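Taking a group to a robot open day – what should we look for when they show the computer assembly demo?

Posted by Faith Khaemba
November 6, 2021

Hello everybody, and thank you in advance for reading, I know I do go on. I run an after-school repair club for teenagers (mostly old laptops and the occasional toaster) and we have been offered places at the next open day at the Salunberg workshop, the one where Stelaveck shows its robot working on a desktop computer. There are 24 of us with the grown-ups. I have never been to anything of the kind, and neither have the kids, and I would like to prepare them a little so that they don't just stand there waiting for it to dance.

So, my worries. Can a person who isn't an engineer follow the demo? Is there enough to see for a whole visit? And do the people there mind being asked simple things? One of our parents went in June and said it was slow, which has me a bit nervous, but she also said her son talked about it all the way home. Any advice from people who have been would be very welcome.

Kimutai Kirui

Went once. Good day out. Parking is bad, bring a sandwich. Stand near the front or you only see backs.

Halima Masanja

Faith, you are going to have a lovely time! I have been twice now, once with my own two and once with a class of 28, and both times I came home with sore feet and a head full of ideas, so let me tell you what I wish I had known the first time.

The whole visit is 90 minutes, and the computer demo is the middle part of it. Before that there is a welcome talk (skip the front row of chairs, the projector fan blows right at you) and afterward they let people stay and ask things. The demo bench has an opened-up desktop computer on one side and a flat gray plate on the other, and the plate is where the loose computer parts have their places. Tell your kids about the plate beforehand. Mine thought it was packaging and ignored it, and then they had missed half of the point.
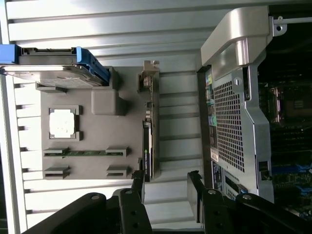

Repair club kids will have a head start, because they know what the parts are. My class didn't, and I spent a good deal of the time whispering "that one is the memory" to the row behind me. If you have an old desktop in your club, open it up the week before and let everybody find the hard drive, the memory and the graphics card. On the bench the hard drive sits in a blue carrier, so it's the easy one to spot from the back, and the memory module is the long thin green one lying across between its two holders. Once they can name those, they can follow along without anybody's help, and they start guessing what the robot might reach for. My daughter guessed out loud, every time, and was wrong nearly every time, and didn't mind a bit.

About it being slow – well, it is, and I would tell them so before you go. Ask them to think about how long it took them to seat their first memory stick, and how many times they looked to see which way round it went. I had ours each try a simple job at home with oven mitts on, which got a great deal of laughing, and after that they were much more patient.

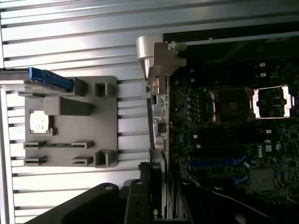

Another thing I would do is give each pair of kids one question to carry in. The staff are very kind about simple questions, and I think they like them better than the clever ones from the dads. Josphat Kimaro did the talking both times I went and he never once made a child feel silly. He'll stop and go back over something if you put your hand up. With 24 of you, I would ask when you book whether you can be split into two groups, so that the smaller ones get a turn by the bench. We did this with the class and it made all the difference.

Oh, and the Hauksdóttir Room upstairs is where you can leave coats and bags. Do use it, there is not much space to put things down.

Kibet Obura

I can add a bit to what Halima wrote, as I help out with the Cindero evening classes in the same building and have sat through the demo more often than I can remember. I agree with nearly all of it, though I'd take the older kids to the later session, which tends to be quieter. On our last open day we had 156 visitors through the door and the early session was packed to the walls.

The questions that come up most are about the small parts, so I'll put down the one I get asked every single time, in case it saves you some breath on the bus.

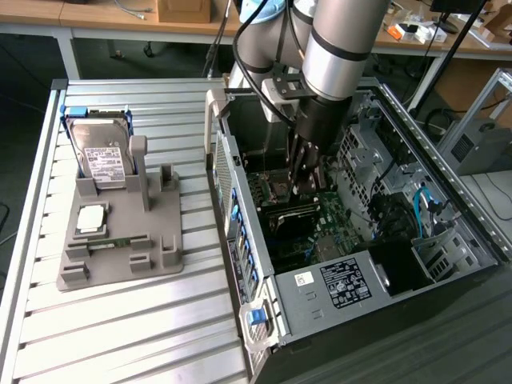
Why is it hard for a robot to put a processor into its socket?

The chip has to go in level and the right way round, and the contacts underneath are easily damaged, so there is very little room for being off to one side. A person makes tiny corrections with the fingertips without thinking about them. A robot has to get those corrections from its cameras or from how the part feels as it is lowered, and getting that right takes a lot of practice runs.

If your kids want more than that, send them to Josphat, he has far more patience than I do. And Kimutai is right about the parking. Come by bus if you can, the stop is just across the road from the side entrance.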